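2020-07-15

Right, picking up where I left off, with the planner still sulking about the basket rim. I'd left Masilela (the grasp planner, for anyone reading this who's new) running overnight on the replay set and it came back with the same complaint as before: plan found, plan rejected by the collision check, plan found again two millimetres over, rejected again, and so on until it hits the timeout. The timeout is 2000 ms, so you get a nice long pause and then a red line in the log. Lovely.

Antigoni thought it was the arm model being too fat at the wrist. I swapped in the slimmer hull she made in April and it made no difference whatsoever, so that's one idea crossed off. Then I dumped the octree and had a proper look, and the rim is a mess! The braid round the top is all twisty, and the depth points come out as a sort of hairy sausage floating above the walls. Some of the hairs stick inwards over the opening. The checker sees those as solid, quite rightly, and refuses to let the fingers past.

Things tried this morning, in order:

Bigger voxels. Makes the hairs go away but the whole rim swells up and the opening shrinks, so we're worse off than before. Put it back.

Statistical outlier filter with 13 neighbours. Better. The hairs mostly go, but it also chews holes in the side walls where the weave has gaps, and then the planner cheerfully proposes going in through the side. I let it do that in sim only, I'm not daft.

Fitting a box to the whole thing and ignoring the points. Works, but the ends slope outwards and the corners are rounded, so a straight box is either too tight at the top or too generous at the bottom. Svetozár suggested a tapered box with a separate thick ring for the rim, five parameters in total if we assume the taper is the same on all sides. I like this a lot and wish I'd had it before coffee.

So the tapered fit is now in the branch (Flarnar side, not the main one, please don't merge it yet). It takes the table plane, throws away everything below it, finds the top edge by height histogram, then fits the ring and works down. The first version kept sticking its floor under the table, which was my sign error. Fixed. There's a check for it now, so I can't do it again without being told off.

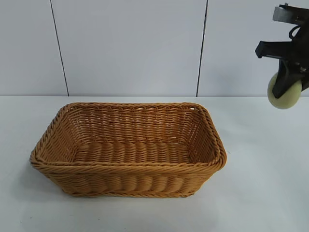 The other thing that's been bugging me is the self-filter. It's meant to mask out our own hardware before the cloud goes anywhere near the planner, and it does the metal and the black bracketry perfectly well, but the soft pad isn't in the URDF at all. I went through it twice. So any points off the pad get treated as a free-floating obstacle, and the arm then tries to avoid its own fingertip. Kosmas saw this weeks ago and wrote it down on a ticket I never read (sorry Kosmas). I've added a rough cylinder for now, with padding all round, and Ourania is going to measure it properly and send me numbers.

With both changes in, I replayed the 981 saved clouds. Timeouts down to 5, and all of those are ones where the table plane came out tilted, so a different bug and a different day. Planning time looks much healthier too, though I haven't plotted it yet and I don't trust my eyeballing of log files.

Still to do:
- Plot the planning times, old hull and new hull on the same axes
- Ask Chrysanthi whether the Plellix viewer can draw a tapered box, or whether I have to turn it into a mesh first
- Move the rim thickness out of the code and into the config, it's hard-coded at the moment and I'm a bit ashamed
- Read Kosmas's other tickets!
- Tilted table plane, start with the worst of the five

Branch is pushed, tests pass on my machine, and I've left the replay script in the tools folder with the paths cleaned up so anybody can run it.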